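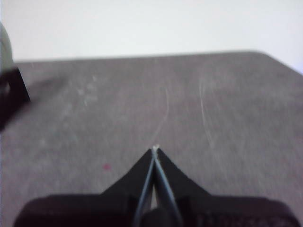

The grey table has been in the back room since August and I have finally finished levelling and cleaning it, so these are my notes before I forget the order I did things in.

I bought it second-hand from Vlastimil Lukáč, who was clearing out the Pallico workshop and had it down in his list as "table, grey, heavy". The top is a flat mid-grey with a fine speckle. There was no label on the underside and he couldn't say what it was made of, so I have treated it as an unknown surface throughout: washing-up liquid, warm water, soft cloth, nothing abrasive and no solvents.

**Height.** The legs were set for someone standing. I wanted to sit, so all four feet went in as far as the threads allow, which brought the top to 733 mm. My old desk was 769 mm and I had always put the sore shoulders down to the chair.

**Level.** The floor drops towards the window wall. I set the long axis first, with a spirit level at each end and one in the middle, then the short axis, then went back to the long one as the second adjustment had upset the first. Three rounds of this were enough. A marble placed near the middle now stays there. The locking nuts need a 17 mm spanner and there is very little room to swing it, so a short one is better.

**Cleaning.** The mottled finish hides dirt well. It also hides the places you have missed, and I found these by touch, with a dry hand, after each pass. Tape residue was the worst of it. I laid a damp cloth on each patch for ten minutes and then pushed the softened glue off with an old loyalty card. Two patches needed a second go.

**Glare.** I measured the light with a borrowed meter from Lai-ching Chow. With the ceiling light alone I read 102 lux at the back corner, too dim for small screws. A lamp on the left fixed that but put a pale patch exactly where I look, so it has gone behind me on the shelf, pointed at the wall. The speckle is still a nuisance with small grey parts. An M2 washer dropped on it is gone until you put your sleeve in it. I use a white tray for anything under 5 mm.

Still to do:

- felt pads for the feet
- a cable clip along the back edge
- check the level again in a month, in case the floor has moved or the nuts have

I will add the next set of readings underneath this post.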